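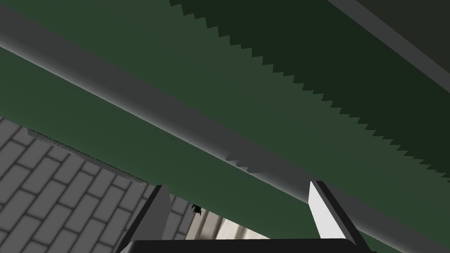 2 min read

Sep 4, 2020. Bench notes, glue room

Second round of hide glue tests for the Torvik chairs. Writing this up before the weekend so Naa has it when she starts on the back rails.

Soaked the Kusolley granules overnight in cold water, one part glue to two parts water by weight. They swelled fine, no dry centers. Warmed the jar in the water bath and kept the lid on between uses. First round I left it off and the batch was skinning over before I got through the second joint. Lid on, it stayed workable all morning. Ran off the brush in a steady string, no lumps.

Test joints were ash offcuts from the Trelwood pile, plain mortise and tenon, same size as the side stretchers. Half of them I warmed with the heat gun first, half went in at room temperature. Clamped all of them and left them on the shelf by the door.

Pulled the first pair this afternoon. The warmed one broke in the wood, a long splinter off the tenon cheek. The cold one let go along the glue line with hardly any fiber on it. Same result as last time, so I'm calling that settled. Warm the parts. Dede thinks the cold ones would do better with a thinner mix and she may be right, but I don't want two jars going during the glue-up.
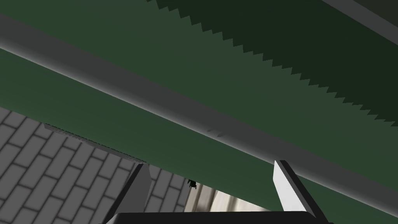
Open time is still the problem. I get the tenon in and seated, then by the time the second stretcher is lined up the first has grabbed. Tried a pinch of salt in a small cup of the same batch and it helped. Enough to square the frame without rushing. It also seems to stay soft longer in the clamps, so leave those overnight and don't move them at lunch like I did.

Weighed out 392 grams of dry granules for the real batch. That should cover the whole set with some left for the corner blocks. Rest of the bag is sealed and back in the cupboard. Please fold the top over twice, it was open when I came in and the top layer had picked up damp.

Finish samples: Lilovow oil over dried squeeze-out leaves a pale patch every time. Warm water and a stiff brush took the glue off cleanly while it was still gel. Once it's hard you're scraping.

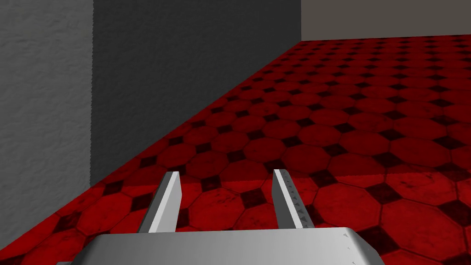

Light gray wall and red tiled floor.

For Tuesday:
Sharpen the 9 mm chisel, it has a nick near the left corner.
Naa to dry fit all the rails and mark the pairs.
Ask Dede if the long clamps are free.
Pull the remaining cold joints and the salted one, write the results under this entry.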